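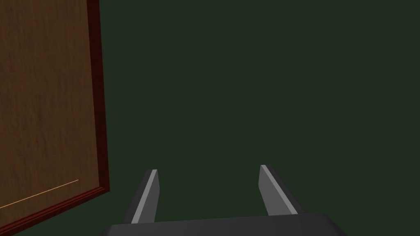

Posted by Liya Tekleab | December | Filed under House

So I've been going dark. With paint, I mean, I'm fine otherwise! Some of you have been asking since the summer when I was going to get past white and off-white and the other off-white, and the answer is that I have finally cracked open a can of something my mother would call gloomy, and I love it so much I keep walking into the hallway for no reason.

A little history for the new people. We moved to Treltstead with two cats and a sofa that didn't fit up the stairs. The house is 1,188 square feet, every one of which had been painted the color of a Band-Aid. I spent the first year covering that up with white because every magazine I own says small houses need white. And it did look cleaner. It also looked like we were waiting for the dentist.

Then we had dinner at Sipho Rampersad's new place, and he'd done his whole dining room in this deep inky blue, ceiling and all. I figured it would feel like sitting in a closet. It felt huge! The corners kind of disappeared and you stopped noticing where the room ended. I drove home and ordered eight sample pots (my husband would like it noted that he found out about this from the credit card).

What I've learned so far, in no order.

Sample pots lie. Or the lids do, anyway. The green I was sure about went on like canned peas, and the one I'd bought as a joke is the one that ended up on the wall. Paint a big square, live with it, look at it at 7 in the morning before coffee and again at night with the lamps on. Mine changed so much between the two that I thought I'd mixed up the pots. 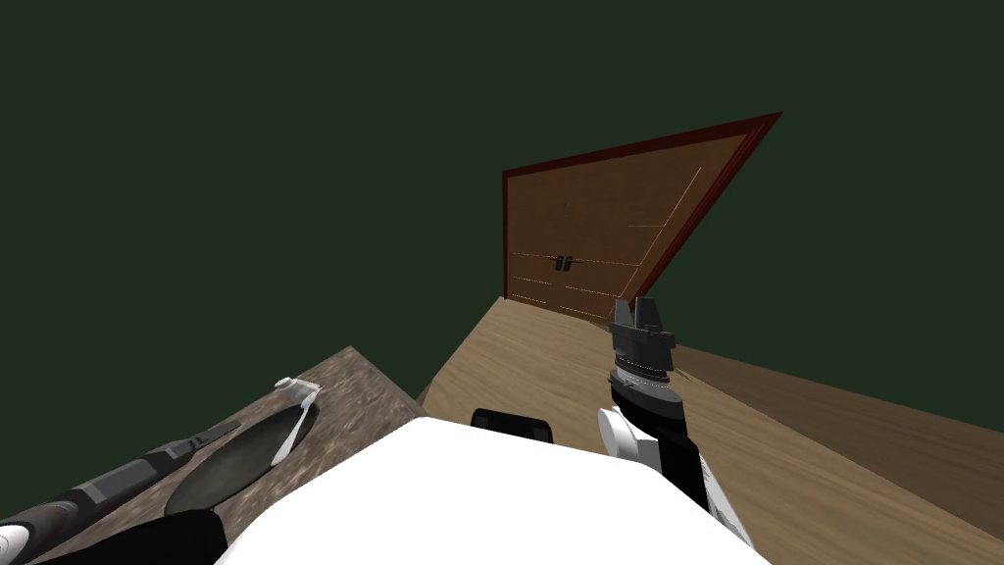
The other thing is primer. I skipped it in the hallway because the can said I could. Three coats later I still had a pinkish glow coming through by the light switch, and I had to drive back to Yimer for another gallon right before they closed. Kálmán Halász at the counter tinted me a gray primer for the next room and it covered in two coats. Gray primer under dark paint, people. Write it on your arm.

Sheen! I had no opinions about sheen before this and now I'm unbearable. Dark paint shows everything. Every roller line, every patch you sanded in a hurry, every place a cat has leaned. I went dead flat on the walls and it hides the lumps beautifully, but you can't scrub it, so if you have toddlers maybe ask someone else. On the trim I used the satin from Drernero and it went on like a dream except for the one baseboard where I let it drip and then tried to fix the drip. Let the drip dry. Sand it later. I know this and I did it anyway.

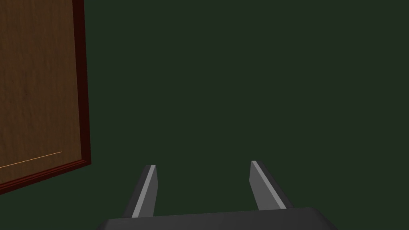

Deep green with a wood panel on the left.

Wood is where I got lucky. I'd been planning to paint the interior doors too, and Meron Moges talked me out of it over the phone while I was literally holding the brush. Wood that looked kind of orange and sad next to white looks warm and expensive next to something dark. Ours are the plainest doors you ever saw and two different visitors have asked if they're original to the house. (They are from the nineties.) So before you spend money on new doors, try the wall first. My whole hallway came in just over budget at $40 more than I'd planned, and the quote I got for replacing the doors was $2,000. I'm still a little lightheaded.

Lamps matter more too. The ceiling light in there used to do the whole job and now it makes a sort of puddle in the middle of the floor. I moved the little brass lamp in from the bedroom and put it on the shoe cabinet, and I'm looking for a second one at the thrift store if anybody spots something under a foot tall.
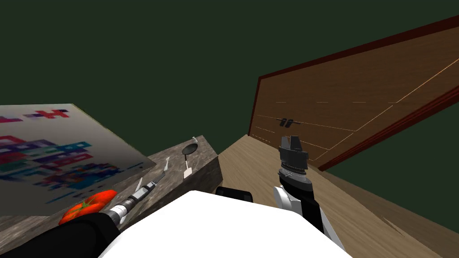
White in front of dark green, with wood showing too.

Next up is the back bedroom. I'm stuck between a brown called Sistalano, which on my test square looks like very good chocolate, and the leftover green. Eyerusalem Gidey votes brown. The cats have no comment. If you've done a brown bedroom please tell me whether you got tired of it, and whether you did the ceiling, because I keep changing my mind about the ceiling.

Journal > House > Paint & Walls

Older Newer Archive About Contact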